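Werkstattbuch Zelle Tandisel, Simulation und Greifer
27. Januar 2025

Die Simulation der Zelle heute nach dem Umbau wieder in Betrieb genommen. Hok-lam hatte gestern das neue Greifermodell eingespielt, danach lief die Schranksequenz nicht mehr durch. Der Arm fuhr sauber vor die Front, die Finger schlossen, und dann brach die Steuerung mit Kraftfehler ab. 17 Abbrüche bei 50 Läufen, alle an derselben Stelle.

Zuerst den Werkzeugmittelpunkt geprüft. In der Konfiguration stand noch der Wert vom alten Greifer, der neue baut 2 mm länger. Korrigiert und Datei neu geladen. Xolani hat die Greiferkamera nachgezogen, die hing am gleichen Versatz. Danach Anfahrt von Hand im Einzelschritt, Finger offen, Griffstange zwischen den Fingern. Vor dem Schließen angehalten und Lage kontrolliert. 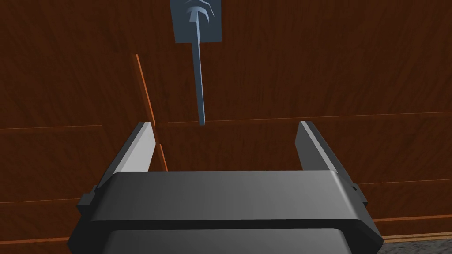

Im Kollisionsmodell war außerdem das Gehäuse zu schmal angesetzt. Asif hat die Hülle aus den Steyn-Daten neu erzeugt, jetzt passt sie auch an den Seiten. Die Finger haben getrennte Hüllen bekommen — vorher waren sie mit dem Gehäuse in einem Block, und der Planer hielt die Lücke für belegt. Alte Datei liegt noch im Archivordner, bitte nicht löschen.

Reibwert der Fingerflächen vorerst so gelassen. Ayanda meint, er sei zu hoch, seit wir im Juni auf die Beläge von Tineck umgestellt haben. Müsste man am echten Greifer messen. Federwaage liegt im Schrank neben der Zelle, Prüfklotz ist bei Renato.

Nach der Korrektur 50 Läufe gestartet, zwei Abbrüche. Beide beim Ziehen, keiner mehr beim Schließen. Protokolle gesichert, Ursache noch offen. Verdacht: Schließkraft wird zu früh als erreicht gemeldet. Könnte auch die Dämpfung am Scharnier sein, da hat seit der Übernahme von Flundport keiner mehr reingeschaut.

Offen:
Schwelle für Schließkraft durchprobieren (Hok-lam)
Reibwert messen, wenn die Zelle frei ist (Ayanda)
Versatz in der Konfiguration der echten Zelle gegenprüfen, vorher nicht im Automatikbetrieb fahren
Renato wegen Prüfklotz fragen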